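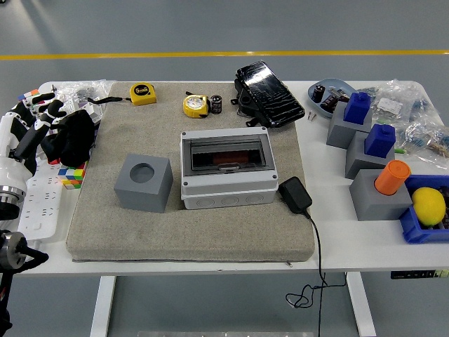 Measuring a room for shelving

2022-05-21

The back room of the flat is getting shelves along its long wall. The last set I put up, in the previous flat, was cut to a single measurement taken at floor level, and the boards had to be planed on the landing. For this one I kept proper notes, which are written up below with the working left in.

The wall is plaster over brick on the left and plasterboard on the right. The join is near the light switch and can be heard by knocking. The building dates from a period when corners were set by eye, and the skirting was fitted later by someone who followed the floor.

Width first. I measured at skirting height, at waist height and just under the ceiling. The smallest of the three was 1,251 mm, at waist height, where the plaster bellies out. That is the number the boards are cut to, less a gap of 5 mm at each end, so 1,241 mm. The gap gets filled with caulk on the left and left open on the right, where a cable has to pass.

On inside measurements. The hook on the end of a tape is loose on purpose: it slides by its own thickness so that pushing and pulling give the same reading. If it has been dropped often the rivets wear and the slide becomes too long. Check it against a steel rule, both ways. Mine was out by 2 mm when pushed and correct when hooked, so for the wall I stopped using the hook altogether. I marked a line 500 mm from the left corner with the steel rule, measured from the right corner to that line by laying the tape flat from the 100 mm mark, and took the hundred off afterwards. Forgetting to take it off is the usual mistake. I write "minus 100" next to every figure before I read the tape.

Bending the tape into the corner and guessing where the curve meets the wall is good enough for carpet. It isn't good enough for a board between two walls.

Corners. The left one is open by a small amount, more than square. I cut a cardboard template with scissors, offered it up, trimmed it, and copied the angle on to the first board. The same template does not fit the shelf above it, so there is one per shelf, numbered in pencil on the back with an arrow for the front edge.

Level. The floor drops towards the window, so heights were not taken from the floor at all. I drew one level line across the wall with a long spirit level, turned the level end for end and drew it again, and took the middle of the two. All bracket heights come off that line.

Fixings. The brackets are Plurnero, plain steel, the deeper size. The left-hand ones go into brick with ordinary plugs. The right-hand ones have to find the studs, and the screws that came in the packet are too short once the plasterboard is allowed for. I bought longer ones. The boards are from Grekatell, who will cut to length but only to the nearest 10 mm, so I had them cut to 1,250 mm and took off the rest at home with a fine saw and a guide clamped on.

Still to do: prime the cut ends, second coat on the undersides, and move the socket cover, which sits higher than I drew it. The paint wants a full day between coats in this weather. If the boards are dry the shelves go up in June.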